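May 1, 2025
Ration bar storage trial, Kekham batch, continued
U.T. and lab

Opened the second carton from the heat cabinet this morning. Outer film intact on all packs, one seam slightly lifted at the corner but still holding when pressed. Water activity readings taken on 12 bars, entered in the sheet under the old column names. Will rename when Ulla Tveit has finished with the October file.

Mean bar weight is where it should be. Energy by calculation comes to 447 kcal per 100 g, against bomb calorimeter values that ran lower on the first set. I suspect the grinding, as the oat fraction cakes on the blade. Repeat with chilled material before changing anything in the recipe.

Peroxide value up again in the Polletti oil samples, not in the Ghasemi ones. Same fill date, same cabinet, different shelf. Swapped the shelves at noon. If the rise follows the oil, we drop it. The agency asking for these bars wants them to last in a siege store with no cooling, and people eating them may have had nothing else for weeks, so a rancid note is not a small fault.

Crumble test: the bars with more syrup survive the drop but are hard to bite. Soaking in cold water for 3 minutes softens them enough to mash for a small child. Clean water can't be assumed, so the leaflet should not depend on it.

Leaflet draft came back from Broltimach. Arabic and French versions fit on one side, the Hausa text runs over. Asked for a smaller border, same type size.

Stock left after today: 282 bars, all in the cool room, bottom rack.

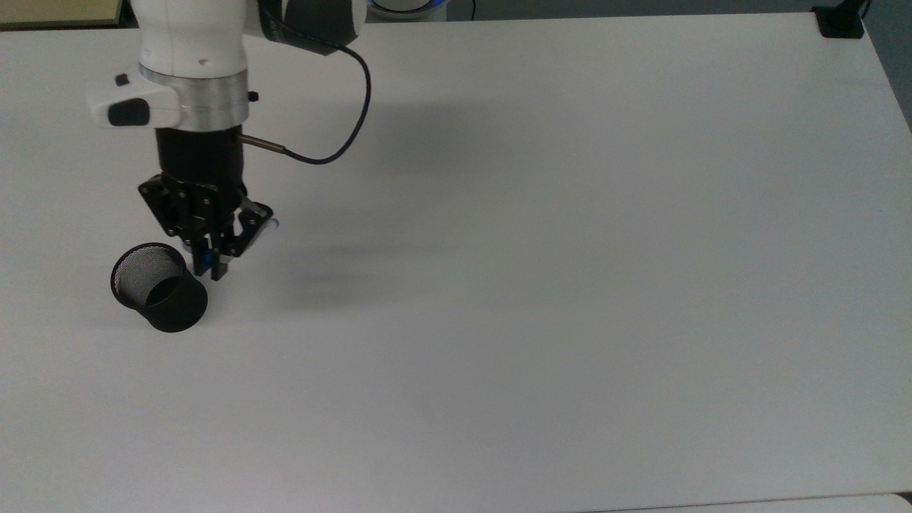

To do
- Repeat calorimetry, chilled grind
- Peroxide on both oils after shelf swap
- Reseal the lifted pack and keep it as a leak check
- Ask Ulla about the column names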